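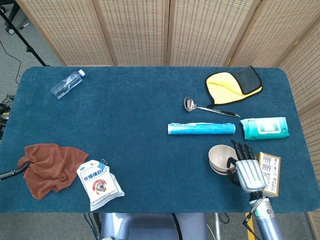

Ticket 477: Label printer at the back desk prints blank or shifted labels
Status: Closed
Opened by: Judit Bíró
Assigned to: Li-hua Ko
Site: Drornham, ground floor
Priority: Normal

Judit Bíró, Monday, April 27, 2026, 8:50 a.m.
The label printer at the back desk is skipping. I send a batch and get one good label, then a blank one, then one where the text starts too low and runs over the gap onto the next. It was fine when I left on Friday. I turned it off and on twice. Same result. I have a batch of 50 shelf labels to get out today and the other printer is at Stendolau.

Li-hua Ko, 9:15 a.m.
Thanks. A few things I need to know:
Did anyone change the roll?
What size labels are loaded now?
Are you printing from Illés or straight from a spreadsheet?
Does the status light stay green or go orange when it skips?

Judit Bíró, 9:32 a.m.
Kornél put a new roll in, I think on Friday after I went home. The box says 2 inch by 1 inch, same as always. Printing from Illés. The light goes orange for a second on the blank label and then green again.

Li-hua Ko, 9:40 a.m.
Orange and back to green usually means the gap sensor lost its place. Please run a calibration:
1. Turn the printer off.
2. Open the lid and check that the roll sits against the left guide. Close the lid until both sides click.
3. Hold the feed button down and turn the power on.
4. Let go when the light blinks twice.
It should feed four or five blank labels and stop with the edge of a label at the tear bar. Then send one label from Illés. Don't send the batch yet.

Judit Bíró, 10:05 a.m.
Did that. It fed a lot more than five, I stopped it at 12. Light is now orange all the time.

Li-hua Ko, 10:11 a.m.
Then it isn't finding the gaps at all. Two likely causes are dirt on the sensor or a roll of a different type. Can you look at the back of the labels? The backing paper should be plain. If there is a black bar printed between labels on the back, it's black mark stock and the printer is set for gap stock.

Judit Bíró, 10:24 a.m.
There is a black bar. I never noticed because you don't see it from the front. Adding Kornél.

Kornél Bíró, 10:37 a.m.
I took that roll from the lower shelf in the supply closet. The box had the same size on it so I assumed it was the same thing. There are 11 more boxes of them down there. The ones we used before were on the shelf above, and that shelf is empty now.

Li-hua Ko, 10:45 a.m.
OK. The printer can use either kind, it just has to be told. I changed the media type from here - gap to black mark - and saved it to the printer. Please repeat steps 1 to 4 above.

Judit Bíró, 11:02 a.m.
Better. It fed four and stopped in the right place. Green light. Printed one label from Illés and the text is in the right spot from top to bottom, but the left edge is missing. The first letter of every line is cut off.

Li-hua Ko, 11:08 a.m.
How far from the left guide is the edge of the paper?

Judit Bíró, 11:13 a.m.
Touching it. The backing is a bit wider on this roll than on the old one, maybe that has something to do with it.

Li-hua Ko, 11:30 a.m.
It does. The label starts farther in from the edge of the backing. I made a copy of the shelf label template in Illés called "Shelf 2x1 BM" with the left offset moved over. Pick that one in the print window. The old template is still there for the Stendolau printer, please leave it alone.

Judit Bíró, 11:48 a.m.
Printed three with the new template, all good. Sending the batch now.

Judit Bíró, 12:20 p.m.
All of them came out. One smudged near the end, reprinted it.

Li-hua Ko, 1:05 p.m.
The smudge may be dust on the print head. Wipe it with one of the alcohol wipes in the desk drawer when you next change the roll - power off first, and let it dry before closing the lid.

Katalin Hegyi, 2:16 p.m.
I checked the order with Brollent. They sent what was on the form, so the wrong item code was ours. We'll keep the black mark boxes and use them up. Next order is in July and I have put the gap stock code back on the form. Kornél, please write BLACK MARK on the boxes in the closet.

Kornél Bíró, 2:50 p.m.
Done.

Li-hua Ko, 3:04 p.m.
Added a note to the printer page with both media settings and the matching template names. Closing.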